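Okelus open-top metal bins, set of 2 — quick review

4 out of 5

Had these since January so figured I'd finally write something. Short version: good bins, ugly fast, would buy again.

I wanted something heavy for the worktable. Plastic ones kept sliding around and one cracked down a corner. These don't slide much. Gray metal, flat floor, plain rectangle, no lid. Walls slope in toward the bottom so it's easy to get a hand down in there and scoop stuff out. Also means the floor is smaller than you'd think from the listing. Measure first!

Paid $58 for the pair, shipping took 7 days. Box was beat up but the bins were fine. 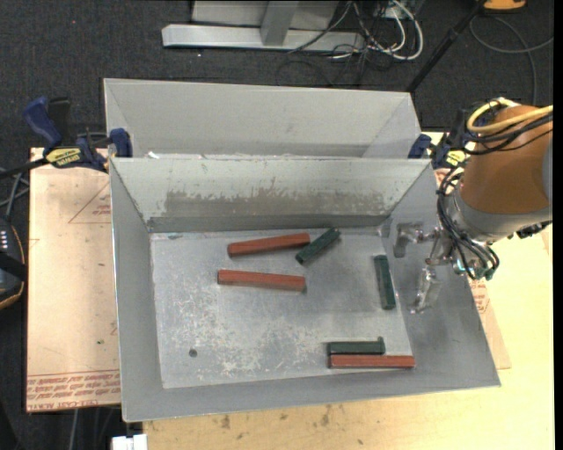 Front bin with the red and green blocks in it, second one parked behind.

So, the finish. It scuffs. Whitish scratches on the floor, and the back wall has a wide worn band with a chipped looking edge along the top of it. If you want them to stay pretty put a liner in or look elsewhere. Doesn't bother me, they're for blocks and odds and ends.

Noise is the other thing. Drop a block in from any height and the whole room hears it. A peice of felt would probly fix that, haven't gotten to it yet.

Long blocks fit flat with room to spare, short ones too, and I can see everything without digging. That was the main reason I went open top. The Kong bins I had before were deeper and stuff just vanished at the bottom. Looked at the Erier ones too — nicer paint, but more money and the sides go straight up.

One star off for the finish. Still using both every day.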